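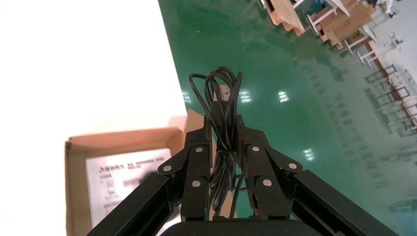
Cell Biology Methods, Week 6: Counting cells and checking viability

Hi all. Today I want to slow down and talk about the hemocytometer, because half the trouble I see in lab reports starts at the counting step and then gets carried through every later calculation.

Start with your suspension. If it's clumpy, fix that first. Pipette up and down gently with a wide tip, and if you still see strings of cells, run it through a strainer. A clump of five cells that you score as one will wreck your number. Then take your sample right away! Cells settle while you're chatting with your bench partner, and I've watched people pull from the top of a tube that had been sitting for ten minutes.

Trypan blue next. We mix equal volumes of cells and dye, so your dilution factor is 2. Write it down at the top of the page. Dead cells take up the dye and look blue, live ones keep it out and stay bright. Don't leave the mix standing around, as the dye is mildly toxic and your viability will drift down the longer you wait.

Now the math. Each big corner square holds 0.1 microliter, so

cells per mL = average count per big square x dilution factor x 10,000

Say your four corner squares average 60 cells, counting live and dead together. Times 2, times 10,000, and you have 1.2 million cells per mL in the original tube. If 94 percent of those were unstained, you have 1.128 million live cells per mL. That's the number you use for plating. I take off points for plating on the total count, and yes, I do check.

Cells on the lines: count the ones touching the top and left, skip the ones touching the bottom and right. Pick that rule and stick with it for the whole grid.

A word on the two lines we're using. Tratcombe cells come off the plate easily and count nicely. Laltcombe cells are sticky — give them the full time in the dissociation buffer and don't bang the flask, it only makes sheets. For the 96-well exercise we want 2,000 live cells per well in 100 microliters, so work out the concentration before you come in (it's 20,000 per mL, but show me how you got there).

Reading: the Bastos handout on dilution series, all of it. The Gondorex protocol sheet is in the same folder, and you only need the part on staining.

Problem set is due before the April practical. Bring a calculator, phones stay in your bags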